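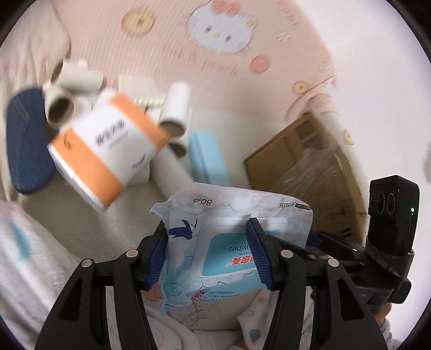

湿巾

《桌游规则书怎么写：Bralness改版经过》讲者备注
2024年7月

开场

先等后排坐下再讲。第一页只有标题，不用念。

自我介绍一句带过：我做桌游规则编辑，主要是写规则书、改规则书，偶尔参与测试。今天讲的是一款叫Bralness的合作类版图游戏，第二版规则书是我改的。游戏机制不是我设计的，问到数值平衡的问题，我只能讲我知道的部分。

问一下现场：玩过Bralness的请举手。举手的人多，下一段可以压短；举手的人少，就照着备注讲完。

游戏简介（给没玩过的人）

玩家扮演一支测绘队，在一座高原岛上找水源，同时要赶在雾季到来之前把营地往海边撤。每人每轮有两个行动，移动、勘察、搬运、交换四选二，可以重复。所有人轮完之后翻一张天气牌，雾往前推一格或者不动。雾盖住最后一个营地，全队输；三处水源都标好并且全员回到港口，全队赢。

讲到这里切下一页，放版图。指一下港口在左下角，雾从右上角来。不要讲牌库构成，容易讲远。

第一版的问题

第一版由Porton出版，首印500套。规则书20页，字号偏小，按“组件、布置、行动、天气、胜负、特殊情况”的顺序写。顺序本身没有大错，麻烦集中在三个地方。

第一，“相邻”这个词在书里有两种意思。移动规则里，相邻指有一条边相接的格子；天气规则里，相邻把只碰到一个角的格子也算进去了。书里没有任何地方说明。玩家按移动规则去理解天气，雾就推得慢，游戏变得很简单；反过来理解，移动又太方便。

第二，交换行动没有写清楚是谁花行动。设计师的本意是只由发起的一方花一个行动，对方不花。书里写的是“两名玩家进行交换行动”，很多桌都按双方各花一个来玩。

第三，例外全堆在最后一章。比如搬运重物时不能过河，这条写在第18页，搬运规则在第9页。玩到一半要查的时候，翻到第9页的人以为自己已经看完了。

这一段讲慢一点。三处原文都在幻灯片上，念一遍“相邻”的那两句，停一下，让大家自己看出矛盾。

收集问题

改版之前，先把能找到的提问都收在一张表里。来源是出版方的客服邮箱、Mekau论坛的规则问答区，还有展会试玩时记下来的纸条。去掉重复和跟规则无关的（缺件、运费、问什么时候再印），剩下3448条。

注意：有人会问这个数为什么这么大。回答是同一条规则换一种问法也单独记一条，因为问法本身有用。玩家用什么词来问，说明他在书里找的是什么词。有一批人问“传递物品”，书里叫“交换”，他们在目录里当然找不到。第二版的索引里两个词都收了。

分类方法很土，每条提问标一个页码，标的是答案所在的那一页。标完以后按页码排序，哪一页被问得最多一目了然。第9页和第13页远远排在前面。第13页就是天气。

如果时间紧，这里可以跳过表格，直接到改写示例。

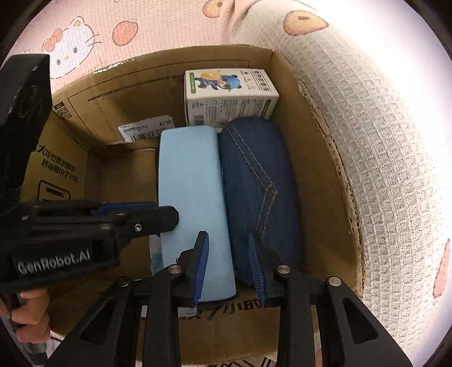 改写示例

示例一，交换。

旧：两名玩家进行交换行动，可互相转移任意数量的物品。

新：花一个行动，与你所在格的另一名玩家交换物品。双方可以给出任意数量，也可以不给。对方不花行动。

讲三点：主语统一成“你”；条件写在前面；“对方不花行动”单独成句。第三句从逻辑上说是多余的，可是提问表里问得最多的就是它，所以留着。

示例二，雾的推进。

旧：雾扩散至所有相邻格。

新：雾扩散至与雾格有边或角接触的所有格。

“相邻”从此只用在移动里，词汇表里给定义，配一张小图。有人建议造一个新词，叫“邻接”，跟“相邻”分开。试玩时没有一桌分得清，放弃了。

示例三，重物过河。

旧：见第18页。

新：搬运规则的正文里直接加一句“搬运重物时不能越过河流边”。特殊情况那一章整章删掉，各条归到对应的行动下面。

这里可以提一句代价：搬运那一节变长了，第一次读的人会觉得啰嗦。我自己也觉得略长。

盲测

盲测就是把盒子交给没玩过的人，测试人员坐在旁边不说话，只记录。记三样：翻书翻到哪一页，翻了多久，最后按什么玩的。第三样最重要，有些桌很安静，也没人翻书，从头到尾都玩错了。

第二版一共做了两轮盲测。第一轮用打印稿，测完发现布置图有问题：图上港口画了四个棋子，文字写“每名玩家放一个”，三人桌全都放了四个。后来改成三人局的图，并在图下注明人数。第二轮用Tierney做的排版样稿，主要看字号和颜色，在灯光暗的店里也能看清天气图标才算过。

提醒自己：不要展开讲试玩招募，问答环节再说。

翻译时碰到的事

简体中文版和英文版同时改。英文里“may”和“must”分得很清楚，中文稿里原来混着用“可以”“可”“要”“需”。第二版定下来：可选的一律写“可以”，强制的一律写“必须”，“要”和“需”不用。

牌名另外处理。牌面文字放不下的时候，先缩牌名，不缩效果。有一张天气牌原来叫“自北方高地缓缓降下的浓雾”，现在叫“北雾”。有老玩家不高兴，可以理解。

单复数也出过错。英文“discard the cards”在中文里写成“弃掉牌”，看不出是一张还是全部。现在都写明“弃掉所有”或者“弃掉一张”。

还没解决的

两人局的天气规则还是偏长，占了一整页。设计师想保留，我想放到附录，目前是放在正文最后，用灰底框起来。

角色牌上的能力与规则书冲突时，写的是“以牌面为准”。但“测绘师”的牌面没有提到雾格，大家还是会问。下次重印准备改牌面，时间暂定10月，要看Porton那边的排期。

问答

预计会问的：

规则视频能不能代替规则书。答：学的时候可以，查的时候不方便，玩到一半很少有人愿意拖进度条。

旧版玩家怎么办。答：新规则书有电子版，可以自己打印，组件没有变动，旧盒子能直接用。

规则编辑应该什么时候进项目。答：我的经验是机制大体定下来、美术还没开始的时候。再晚，图标就改不动了。

最后一页放提问表的空白模板，停在这一页，方便大家拍照。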